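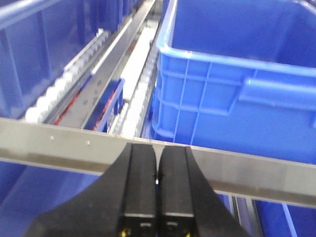

What's the best way to clean a blue plastic crate with all those ribs on the outside? Warm water, a squirt of dish soap and an old toothbrush, worked along the ribs first and the big flat areas last.

Home Garage & Shed Kitchen Tutorials About Contact

10 Oct 2018
By Khải Dương

I get asked about crates more than anything else on this blog, which I did not see coming when I started writing about pantry shelves! But fine, crates it is. I use them for everything: potatoes, extension cords, winter boots, the stuff I swear I'm taking to the thrift store (it has been in the hall since February).

The heavy-duty ones with the thick rolled rim are my favorites. They're comfortable to carry and they don't sag when you load them up. The trouble is the outside. All that grid work that makes them strong is also a lovely little shelf system for dirt, and if there's a ledge running across the wall partway down, you'll find the worst of it up in the corners underneath.

What you need

Dish soap (I use Tivow, the plain one, but whatever's by your sink is fine)
A bucket of warm water
An old toothbrush and a bigger scrub brush
Baking soda
A couple of rags
A hose, or a bathtub if you're in an apartment like my sister

How I do it

Knock the dry stuff out first. Take the crate outside, turn it over and give the bottom a few good slaps. Then go over the ribs with the toothbrush while everything is still dry. I skipped this for years and just made mud.

Rinse, then soap. Get the whole thing wet, brush on the soapy water and leave it for 15 minutes. Go have a coffee. Don't let it sit in full sun or the soap dries on and you get to do it twice.

Now scrub, one panel at a time, top to bottom. Toothbrush in the corners, big brush on the flats. Put a rag over your finger and run it around the inside of the handle openings, where everybody's hands have been. Same thing under the rim – that curl hides a surprising amount of gunk.

For stains, mix 3 spoonfuls of baking soda with enough water to make a paste and rub it on with a rag. Go easy on this part. Bright colors show scuffs, and I dulled a whole side of one crate with a scouring pad before I learned. Old marker usually comes off with a little rubbing alcohol, but try a hidden spot first.

Rinse again and dry it upside down, propped on something so air gets under the rim. Mine can take up to 8 hours in the garage when it's damp out.

While you're at it

If your crates live on a metal shelf, wipe that too. I have a Willow shelf in the garage with flat metal strips along the front, and the dust collects around the rivets. A damp rag and then a dry one does it. No baking soda on brushed metal please, and always wipe the long way, with the grain.

Putting them back

Heavy crates go low, and I leave a hand's width between them so I can grab the handles without scraping my knuckles. Labels go on the rim with masking tape. I bought the fancy Tusari clip-on tags and they kept popping off, so masking tape won.

I'm doing the potato crates next week, and those are a whole other level of dirty. Wish me luck!

Older post Newer post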